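Loukia Karras
@loukiabuilds

Picking the arm build back up after most of June lost to other things. Posting as I go so I have notes later.

Where it stands: two arms on one table in the shared workshop, black grippers, a fixed camera looking at the table. The task is plates. Pick one up by the rim, move it, set it down without a bang.

Plates are harder than cups. A cup gives you a wall to close on. A plate lying flat gives you a thin rim and a small gap underneath, and the lower finger has to get into that gap without pushing the whole thing across the table.

First attempt was coming straight down from above. The fingers closed on the rim and the plate shot out sideways. Makis Galanis was at the next bench and caught it. He has asked me to use the far end of the table from now on.

Second attempt was coming in low from the side with the fingers already set, one above the rim and one below. Much better. The lower finger needs to be nearly touching the table before it moves in. I had it too high for 2 days and blamed the motors.

Finger gap is now a fixed number in the config for plates. I was letting the software pick it and it picked something different every time.

I also printed a new bracket. The first one flexed. You could see the fingertips dip when the arm took weight. The new one has thicker walls and took most of an evening to print. I had to reprint it once after I put a screw hole on the wrong side. 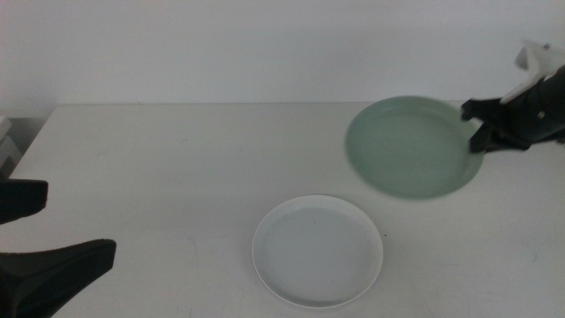
Speed is the next thing. At the normal setting the plate swings when the arm stops, and if it swings enough it turns in the fingers. I dropped the top speed by 30 percent and the turning mostly went away. It looks slow. I can live with slow.

Grip force is still a guess. Too little and the plate droops at the far side. Too much and the motor gets hot and the controller shuts it down. I want current logging on both arms before I touch it again.

Someone asked about the software. It's my own control loop plus a small library called Undent that Charalambos Balaskas wrote for the workshop. It handles the timing between the two arms. It isn't public yet. I'll ask him.

Pale plates on a pale table give the camera trouble. The edge finder loses the rim when the light is flat. Colored plates are easier for it. Kyriaki Bakalis suggested a lamp set low to one side to get a stronger shadow. Trying that next.

Run 181 was the first one where I went through the log and didn't find a single retry. Run 182 had 3. So no, it isn't solved.

Still to do: current logging, the lamp, cable ties on the left arm, and a proper stop button within reach of the chair. The one I have now is on the wrong side of the table and I've had to get up for it more than once.

Parts list is coming when I've cleaned it up. Half of it is written on the back of a Rellard packing slip.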